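Home | Robots | Simulation | Grippers | Spares | Support | Basket

Gindside Countertop Pack for two-armed robots

The Countertop Pack is a simulation package for teams who want to train or test a two-armed robot on kitchen and worktop jobs before they put the real machine near a real kitchen. It contains the robot model, a set of counters and floors, a library of small household objects and a task editor. It runs on a single desktop workstation and needs no connection once the licence has been activated.

Gindside took the pack over from Rastogi last year and has rewritten most of the contact handling. Anyone who used the old Rastogi version will find the menus in the same places, but files saved in it have to be converted. The converter is included and takes a few minutes for a typical project.

What you get

The library holds 91 objects, mostly mugs, cups, bowls, jars, lids and small blocks. Each has its own weight and friction values, which can be changed one at a time or set to vary between runs. There are 29 ready-made tasks. The simpler ones use one arm, for example moving a cup to a marked spot. The harder ones need both arms, such as passing an object from left to right or holding a jar while the lid is turned.

Counters come in plain, wood-effect and speckled stone finishes. The speckled ones are worth using early on. A plain white worktop is easy for a vision system, and a policy that has only ever seen plain white tends to struggle when the background has grey chips in it of much the same size as a small object. Floors can be swapped in the same way.

The robot is a white-shelled upper body with two arms, set at the near edge of the counter. Each gripper has two black fingers. Arm length, shoulder height and the distance from the counter can all be adjusted, so the model can be brought close to the proportions of your own machine. If you run a Kolberg arm pair, a settings file is supplied and no measuring is needed.

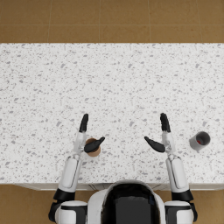
Views are set up separately from the robot. The pack comes with an overhead view, two wrist views and a front view, and you can add your own. The overhead view is the one most customers start with, as it shows both grippers and the worktop together and is simple to match with a camera fixed to the ceiling. Bear in mind that a finger seen from straight above will hide part of whatever is under it. If your task depends on judging a grip, record a wrist view as well.

Driving the arms

Tasks can be run by script or by hand. For hand control the pack supports the Posimon twin controllers, sold separately, and a standard gamepad. The gamepad is fine for checking that a task has been laid out properly. For recording demonstrations we recommend the Posimon set – steering two arms with thumbsticks is slow and the movements come out jerky.

Recordings are saved with joint positions, gripper opening, object positions and every view that was switched on. You can trim the start and end, mark a run as failed and replay it with a different worktop or different lighting. A replay repeats the recorded movements exactly, so it will go wrong if you move the objects. Use the task editor's shift function for that.

Limits

Liquids are not simulated. A mug can be given a coloured fill that looks right from above, but it will not slosh or pour. Cloth is also left out, so there are no towels or oven gloves. Very thin items such as paper and foil can be placed on the counter but do not lift reliably.

Requirements and licence

You will need a workstation with a recent dedicated graphics card and 800 GB of free disk space if you plan to record all the views. The software itself takes up far less. One licence covers 5 seats at the same site, and seats can be moved between machines by the account holder. Updates are free for the first year. After that the version you have carries on working.

The next update is due in July and will add drawers and cupboard doors below the counter. It will be free to anyone with a current licence.

Orders and questions

Education prices are available on request. Short online demonstrations are held every Tuesday and can be booked through the contact form. For technical questions before ordering, please write to Mercedes Muñoz in product support and say which robot you are using and which task you have in mind.

Related items
Posimon twin controllers
Kolberg arm pair, bench mount
Gindside Drawer and Shelf Pack
Replacement gripper fingers, black
Gindside licence, extra seat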